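# Play kitchen sets join the lending shelves at Stustinham toy library
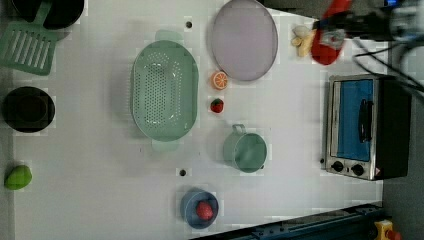 **By Mirta Quezada, community reporter**

STUSTINHAM – Families with a card at the Stustinham toy library can now borrow a full play kitchen set for three weeks at a time, after the library added 11 sets to its shelves in January.

Each set has cookware, a few dishes and a bag of pretend food. The pieces include a black frying pan and a round black pot, a green slotted spatula, a mint-green colander with two short handles, a lavender plate, a blue bowl and a pale green cup. Among the food are a strawberry with a leafy green top and half an orange with its segments showing.

Annelies Schwaiger, who runs the library from two rooms on the ground floor of the Ambrose building, said play food has been the most requested item on the wish list by the front desk for several years. The library used to lend it in single pieces, and parts went missing or came back with the wrong family's things.

"We had a drawer with nothing but carrots in it," Schwaiger said. "People wanted a pan and something to put in the pan. So now it all goes out together and it all comes back together."

The library has 623 member families, up from the year before. Membership is open to anyone who lives in Stustinham or has a child in school or day care in town. There is no charge to borrow, but members pay a refundable deposit of $5 for each kitchen set. The deposit is returned when the set is checked in. A missing piece of food does not count against it, Schwaiger said, but a missing pot or pan does.

The sets are meant for children age three and up. Families with younger children can ask at the desk for a smaller bag that has only the larger pieces.

Emil Gasser, who teaches the morning preschool class at the Clero Street center, borrowed two of the sets during the first week. He put one on a low table by the window and left the other in its bag for rainy days.

Gasser said the colander got more use than he expected. Some of the children washed fruit in it, or pretended to, and others turned it over and used it as a roof for small animals. The frying pan was the piece most often argued over.

"They all want to be the one who cooks," he said. "Then they want you to sit down and eat it, and you have to say what it tastes like. You can't just say good."

He has started asking the children to name a dish before they begin. Soup is the usual answer. One girl served tomato pancakes four mornings in a row.

The new sets were paid for with money from the fall book sale and a gift from a family that has since moved away. Schwaiger chose the pieces herself and mixed them from more than one supplier, so the colors and sizes vary from bag to bag. She said she looked for cookware that was close in shape to what children see at home and did not mind if the plates failed to match the cups.

Urs Kälin, who repairs toys for the library on weekday afternoons, checks every set when it is returned. Hard pieces are washed in warm water with dish soap, rinsed and left on a rack overnight. He looks over the handles for cracks and the food for tooth marks, and takes out anything with a sharp edge. Spare pieces are kept in a cabinet at the back of the room.

Kälin asked borrowers not to put the sets in the dishwasher. One cup has already come back bent from the heat, he said, and it will not stand up straight anymore.

A card inside each bag lists what belongs in it. Parents are asked to go over the card before they bring the set back – the desk gets busy after school lets out, and it helps if the bag is already complete. Items found at home later can be dropped in the return box by the side door at any hour.

As of this week, nine of the sets were checked out and there was a waiting list for the rest of the month. Members can add their names at the desk or by phone. A set that is not picked up within two days of the call goes to the next family on the list.

The library is also taking donations of play food and small cookware in good condition. It cannot accept cloth food, anything that runs on batteries, or sets with pieces small enough to swallow. Real pans and bowls are welcome if they are light and have no chips or rust. Schwaiger said she could use more plates, and that there is no need for carrots.

A play afternoon with the kitchen sets will be held in the larger of the two rooms near the end of the month, from 2 to 4 p.m. Children must come with an adult, and members may bring a friend who has not joined yet. New members can sign up at the door with proof of address.

The toy library is at 84 Isari Road, with parking behind the building.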